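Inicio Preguntas Etiquetas Usuarios Normas de la comunidad Entrar

Kit bimanual Dretar para manipulación de cables: ¿es adecuado para un laboratorio docente?

Publicado por LabAutomatica_Stondham el 4 de marzo de 2026

Estimada comunidad:

Nuestro departamento estudia la adquisición de un kit bimanual Dretar, distribuido por Flondisari, para las prácticas de manipulación del segundo ciclo. La oferta recibida comprende dos brazos con pinza de dos dedos, la estructura de perfil de aluminio, las cámaras de muñeca y el software de teleoperación. El presupuesto del conjunto asciende a 1162 euros por puesto en régimen de alquiler trimestral, con un suplemento de 190 euros si se solicita el servicio de puesta en marcha.

La finalidad prevista es el trabajo con objetos flexibles: cables de alimentación, cables de datos, conectores pequeños y mazos sujetos con cinta. Contamos ya con un equipo de un solo brazo y conocemos sus límites, de modo que la segunda pinza no se discute. Las dudas se refieren a tres aspectos sobre los que la documentación comercial resulta escasa:

– Si las pinzas que se suministran de serie sujetan con garantías un mazo estrecho, o si conviene encargar desde el principio los dedos con recubrimiento.

– Si la cámara de muñeca ofrece una vista útil cuando ambas pinzas trabajan muy próximas, dado que los dedos ocupan una parte considerable de la imagen.

– Si el servicio de puesta en marcha aporta algo que un técnico de laboratorio con experiencia no pueda resolver con el manual.

Se agradecerá que las respuestas procedan de instituciones que hayan utilizado el equipo durante al menos un curso.

Taller_Mecatronica_Norte

Disponemos del kit desde el curso pasado y lo dedicamos casi por completo a ejercicios con cableado. Respondo por el orden de la consulta.

Sobre las pinzas: los dedos de serie son suficientes para mazos encintados y para la mayor parte de los conectores de plástico. La dificultad aparece con el cable fino y liso, que tiende a girar entre los dedos cuando el otro brazo tira de él. Nosotros encargamos un juego de dedos recubiertos a los pocos meses, y hoy recomendaría incluirlo en el pedido inicial, pues el plazo de entrega por separado fue de 20 días laborables y retrasó un bloque entero de prácticas.

Sobre la cámara de muñeca: es cierto que los dedos tapan la zona inferior. En las tareas de agarre esto no supone un inconveniente serio, ya que el objeto queda en la abertura entre ambos y se distingue bien. Cuando la otra pinza entra en el campo de visión, se pierde en cambio buena parte del fondo de la mesa. La vista siguiente da una idea bastante fiel de lo que recibe el operador.
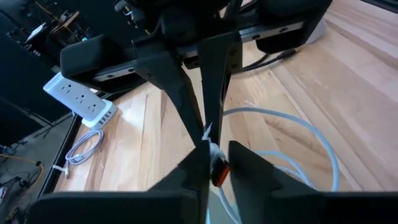

Vista desde la muñeca, con un mazo blanco entre los dedos y la segunda pinza en la parte superior.

Para las prácticas de grado combinamos siempre esta vista con la de una cámara elevada. Quien trabaja solo con la muñeca suele calcular mal la distancia entre las dos pinzas, y los contactos entre ellas son frecuentes durante las primeras sesiones. El software admite un aviso de proximidad, pero viene desactivado y su ajuste se explica en un anexo del manual que no se entrega impreso.

Sobre la puesta en marcha: la contratamos y la considero prescindible para un laboratorio con personal propio. El técnico realizó la calibración de los dos brazos, verificó las paradas y entregó un informe de dos páginas. El procedimiento de calibración está bien descrito y puede repetirse sin asistencia. Lo que sí tuvo valor fue la revisión del tendido de cables a lo largo de los brazos, porque la holgura que indica el manual se nos había quedado corta en la articulación del codo.

Añado una observación sobre la mesa. La estructura de perfil se fija al tablero por el contorno y exige que este sea rígido. Un tablero de madera maciza da buen resultado; con uno más ligero apreciamos vibración en los movimientos rápidos y tuvimos que sustituirlo.

usuario_luo_77

Nosotros tenemos el Luo de un brazo y va bien. Es más barato. No he probado el Dretar, pero en principio cualquier pinza paralela sirve para cables si se baja la velocidad. Miren también el precio de los recambios, que es donde suelen cobrar.

Servicio_Tecnico_Docente

Sin perjuicio de la primera respuesta, que suscribo en lo esencial, conviene matizar dos puntos.

El primero se refiere a la disposición de la mesa. En los ejercicios con dos brazos enfrentados, la zona en la que ambas pinzas alcanzan el objeto con comodidad es una franja central bastante reducida. El resto del tablero queda al alcance de un solo brazo. Por ello resulta aconsejable situar en los laterales o en las esquinas el material que no interviene en la tarea en curso, incluidas las regletas, y reservar el centro para el paso de un objeto de una pinza a la otra.
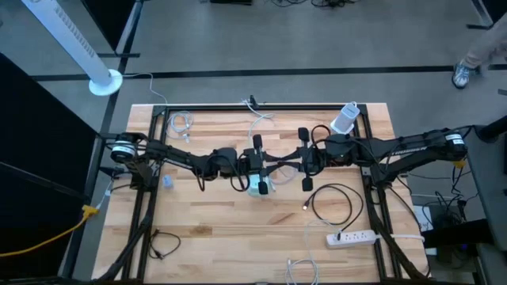

El segundo punto es el régimen de contratación. El alquiler trimestral resulta razonable para un periodo de evaluación, pero su coste acumulado deja de compensar a partir del segundo trimestre si el equipo va a permanecer en el aula. Flondisari ofrece a los centros públicos una modalidad anual con mantenimiento, que en nuestro caso supuso una cuota adicional de 577 euros e incluía la sustitución de los dedos por desgaste. Esta modalidad no figura en el catálogo general y debe solicitarse por escrito, con indicación del número de puestos.

En cuanto a la cámara elevada mencionada más arriba, ha de comprobarse que la oferta la incluya. En la nuestra se citaban «cámaras» en plural y se trataba únicamente de las dos de muñeca. La tercera se facturó aparte, junto con el soporte.

Por último, y respecto de la respuesta anterior a la mía, un equipo de un solo brazo no es comparable para la finalidad descrita. Desenredar un cable o introducir un conector en una toma que no está fijada requiere sujetar por un lado y manipular por el otro – reducir la velocidad no sustituye a la segunda pinza.

Nuestra valoración global del kit es favorable para docencia, con la reserva de la documentación, que necesita una revisión en profundidad. Para investigación con fuerzas de contacto reguladas solicitaríamos antes una demostración con las piezas propias del centro.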